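Lekgate trigger bridge: progress report, August
Prepared for Sastry by Sreekumar Gounder

We have had a really good stretch, and I'm happy to say the bridge now does the thing you funded us to build. A Cuvora data logger can start and stop a set of WiFi cameras by itself, with no phone in the loop and no one leaning into the car to press a button. It works from the speed channel by default, and you can point it at any other channel in the setup page.

Where we are against the plan

The start and stop logic is finished. Recording begins when the chosen channel goes over its threshold and ends after a hold time, so a slow hairpin or a spin no longer chops a session into little files. The hold time was Ilango Krishnan's idea, and it has made the clips so much nicer to work with!

Pairing is finished too. The bridge remembers up to 9 cameras and looks for them at power-up. If one is missing it carries on with the others and reports the gap on the status page.

Clock sync is mostly there. All cameras get the logger's time when they join, and the offset is written into the log header. 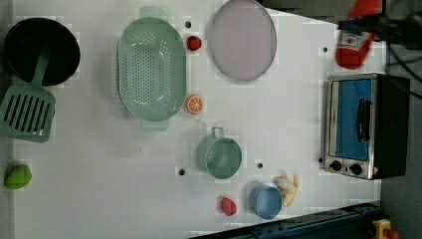 Bench testing has taken up most of our time since the last report. We ran 2354 start and stop cycles on build 14 and went through every missed trigger in the log by hand. Overhead views get their own preset now, with exposure locked before the trigger fires. A white tabletop like the one with the black frying pan and the green slotted spatula is a good check for it, because auto exposure likes to hunt when so much of the view is pale and one big dark shape sits near the edge. The preset will ship switched off, and people can turn it on per camera.

Still open

Reconnecting after a dropout is slower than we want. The bridge waits for a full scan before it tries the last known channel, and Ilango has a branch that swaps the order. Early runs look great, but we want a full day at the Stusov track before merging it.

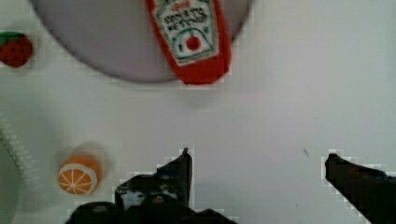
File naming is the other piece left. Each clip should carry the session number and a short camera label, so that close views and wide views sort apart in a folder. With a close view that shows only part of a plate and a red toy ketchup bottle missing its top, the label is a big help in matching it to the wide clip. We have settled on labels the user types in once, stored on the bridge.

Budget and next steps

Spending is inside the agreed amount. We have 2 spare boards left and would like to keep both for the track day. After that come the reconnect merge, the naming work and a first pass at the user guide, which Ilango has already started outlining. I'll send the track logs over as soon as we have them.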